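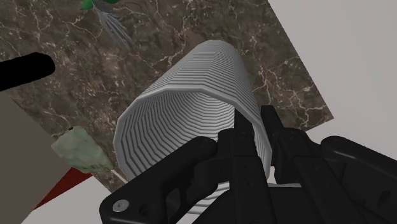
Speaker notes: How a party picks its candidate, and what happens to the ones it doesn't pick

Slide 1. Title

Thank the host. Say who I am: Ruth Blackburn, former ward organizer in Villanueva. I worked on candidate selection for two election cycles, once on the winning side of a selection fight and once on the losing side. Tonight is about the stage before the election. Most voters never see it.

Ask for hands: who here is a member of a party? Who has ever voted in a selection meeting? Expect a big drop between the two.

Slide 2. Three ways to get on the ballot

Go quickly. Members vote in a meeting. Members vote by mail. Or the state office decides and tells the local branch afterward. Many parties have all three in the rule book and choose between them late. The rule book usually gives the state office the last word whichever one is used.

Point to make: the choice of method often settles the result. A sitting council member with a good phone list does well in a meeting. A newcomer with money for printing does better by mail.

Slide 3. The Furside seat

Background for people who don't know it. Furside is mostly rented housing on the east side and small farms on the west. The seat came open in August when the member retired. The branch had 19 applications. Two were interviewed.

Pause here. Someone always asks how 19 became two. The answer is that the shortlist was drawn up by the regional office and the branch was given the names. No scores were shared. I asked for them in writing and was told the notes had not been kept.

Slide 4. Ghislain MacLeod

He had been branch chair and had run the east side canvass. He was not on the shortlist. He heard by text message at 7 in the morning, before a shift.

Read his quote from the handout: "I could have lived with losing a vote. I never got as far as a vote."

Don't editorialize. Let it sit, then move on. If asked whether he would have won the meeting, say I don't know. The west side members hardly knew him.

Slide 5. What walked out with him

He ran as an independent. Most of his canvass team went with him, and so did the street lists, which were in his own notebooks. The party candidate held the seat by 2000 votes less than last time. Say clearly that turnout was down too, so the whole drop can't be put on the split. I have seen people claim it both ways.

(Check the clock. If past the half hour, skip slide 6.)

Slide 6. Clultier, for comparison

Next seat over, same regional office, same year. There the branch asked early for a members' meeting and got one. It was a long, bad-tempered evening and the doors were opened twice to cool the room. The runner-up was angry with the result and still knocked on doors for the winner. Her reason, as she gave it to me, was that she had watched the votes being counted.

Slide 7. What the state office says

Be fair to them. Short deadlines. Background checks that can't be discussed in public. Some branches have a few dozen active members, and a family with enough cousins can take over a meeting. All of that is true in places. I sat on a panel that turned a man down for reasons I still can't talk about, and his friends were sure it was a fix.

Slide 8. Changes I would make

Publish the method before applications open.
Keep interview notes until after the election.
Call every rejected applicant, by phone, the day before the names go public.
Give the branch at least one place on the shortlisting panel.

The phone call costs nothing and it is the one I get the most argument about. Officials say they don't have time.

Slide 9. Questions

Likely ones: Should registered voters who aren't members get a say? (Open primaries. I'm lukewarm. Mention the cost to small parties.) Do quotas help? (Depends who controls the list of quota seats. Don't get drawn into the Clultier case, the runner-up asked me not to use her name.) What is MacLeod doing now? (Still in Furside, has not rejoined, sits on the tenants' council.)

Handouts are on the table by the door. The Triko bus leaves from the front of the building, last one at 9:40, so finish by 9:25.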